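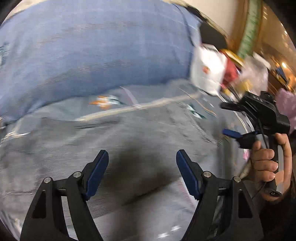

Lists > Ludargate Quilters > Archive > April

Re: Washing old cotton sheets for quilt backs

Replying to the list so it stays with the thread.

> I have a stack of old cotton sheets from the Estton church sale and
> want to use them as backing. Do I need to wash them first? A couple
> smell like a basement. Also, is the thread count going to be a
> problem for hand quilting? One label says 1,096, and I don't know
> if I believe it.

Yes, wash all of them, twice if they still smell after the first time. I do a long soak in the tub with a cup of washing soda, then a normal warm wash with no softener. Dry them on the setting you will use for the finished quilt. Whatever shrinking is left in them should happen then.

Very high counts on a label usually mean they counted the plies in each yarn. The cloth can still be too tight for hand work. Try a corner with your usual needle before you cut anything. If you have to pull the needle through with pliers, save that sheet for a machine quilted top. The older plain ones marked 100 percent cotton are easier on the fingers.

Check the middle of each sheet against a window. That is where they go thin. I cut around the worn part and piece the back from the sides. A seam in the back doesn't bother me, but press it open if you hand quilt.

Cut off the hems instead of picking them out. You lose a couple of inches and save an evening. I leave the backing 4 inches bigger than the top on every side.

For the smell, Flanlow on Mill Street has washing soda in the big box. The grocery store only had the small one last time I looked.

I have 30 yards of wide muslin left over from the Tsikata baby quilts if you come up short. It is unbleached and has not been washed. I can bring it to the April meeting if you tell me how much you want.

7 replies
20 views
Share (0)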